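The Man Who Reads the Back of the Box

Severino Barroso asks me to come at four, when the light in his kitchen is still good for reading small letters. He has worked for many years as a translator of food labels, and he believes it is the most read and least noticed writing in the world. "A novel, maybe you finish, maybe not," he says while he pours the coffee. "But the cereal box you read every morning, with the spoon in the mouth. You know it by heart and you do not know who wrote it."

He grew up speaking Portuguese, learned Spanish from neighbors and English from packages. I ask if the last part is a joke. It is not. His aunt kept a small grocery store, and after school he was given the task to put the imported goods on the shelf. There was no television in the back room and the only English text was on the cans. "My first English word was 'ingredients.' The second was 'net.' I thought for one year that net was a kind of weight, like kilo."

His first paid work came from Dinby, a small importer of biscuits and jams. They gave him 13 labels and one weekend. He still has the draft of one of them, a jam label, in a folder he takes down from the shelf for me. The English is written in pencil and corrected so many times that the paper became soft. The problem was the word "conserve." He had written "preservative jam," and he laughs until he must put down his cup. "They would have sold zero." 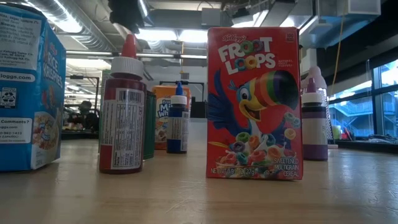
Small print on the side of a cereal box and on the label of a squeeze bottle.

I ask him what makes a label difficult. He answers that it is the space. A novel translator can use one more line if she needs it. On a package, the designer has already decided where the picture goes, and the words must live in what is left. Spanish is usually longer than English, Portuguese also, and the translator must cut without losing anything that the law wants to be there.

"For one soup I had space for 90 characters," he says. "It was the instruction for cooking. In English it was easy: add, stir, simmer. For 'simmer' in my language I need a small sentence. Cook on low fire without letting it boil strongly. So what do you do? You fight with the designer for two millimeters." He won the two millimeters. The soup was made by a company called Givov, which later stopped selling soup, but he says this was not because of him.

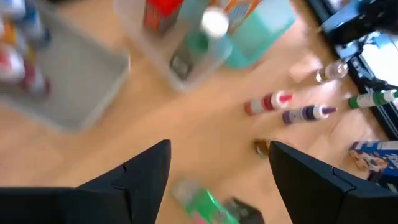 The part of the work he likes most is the part that other translators do not want, the line where the customer is invited to write or call. He calls it the only place where the package looks at you. When he began, these lines were stiff, as in a letter from a bank. "Direct your observations to the following address." He started to propose something shorter and warmer. One client refused for four years and then accepted in December, by a note of two words, "Fine. Change."

Did people really call? They did, and at Zirlow, where he had a desk for some time, the translators sometimes had to help with the calls. He remembers a woman who wanted to know if "serving suggestion" meant that she was obliged to add the strawberries. He told her no. She asked him to confirm it by mail, and he did. He also remembers a boy who had found a spelling mistake in the list of vitamins and wanted a prize. "We sent him a box of crackers. It was my mistake, so I paid for the crackers."

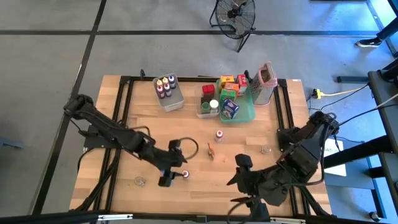
He has collected the mistakes also, his own and those of other people. He writes them by hand in a notebook with numbers, and the last number on the day of my visit is 976. I am allowed to open it where I like. There is a tea that promises to be "tired and true." There is a bag of rice which should be kept in a "cool, dry peace." This one he finds so beautiful that he does not want it to be corrected. "I would like to be kept there too," he says.

Not all the entries are funny. He shows me one that he underlined twice, an allergen notice where "may contain" was translated in such a way that it meant "is allowed to contain." The grammar was correct and a dictionary would accept it. But a mother reading it would understand something else. It was found before printing, by a woman from the warehouse who was not a translator at all. Since then he gives every text to one person outside the profession before he sends it. Usually it is his sister. She charges him a lunch.

We speak about the machines that translate now. I expected him to be bitter, and he is more curious than bitter. He uses them for the first draft of long lists, where there are oils and flours and colors and the order must stay the same. For the rest he does not trust them yet. Last year Iwasaki, a maker of noodles, asked him to check a text that was already translated, and he says the checking took more time than a new translation would have taken. "It was smooth, you know? Everything sounded good. When it sounds good, you stop reading – and then you miss that the salt is in the wrong line." 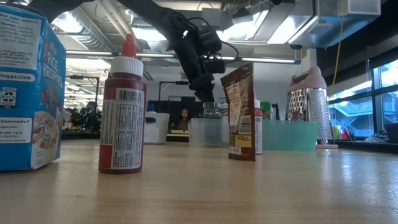

I ask what he reads when he does not work. Detective stories, he says, and old cookbooks. He does not cook from them. He looks at how they give orders. In the older ones the cook is told to take "enough flour," and he loves this "enough," because it trusts the person. On a modern package it is not possible. Everything must be given in grams, and then again in cups.

Before I leave he wants to know which box is on my own kitchen table, and what is written on the left side of it, at the bottom. I have eaten from it for months and I cannot tell him. He nods and writes nothing down. At the door he asks me to look tonight and to send him a message, in particular if there is a comma before the last vitamin.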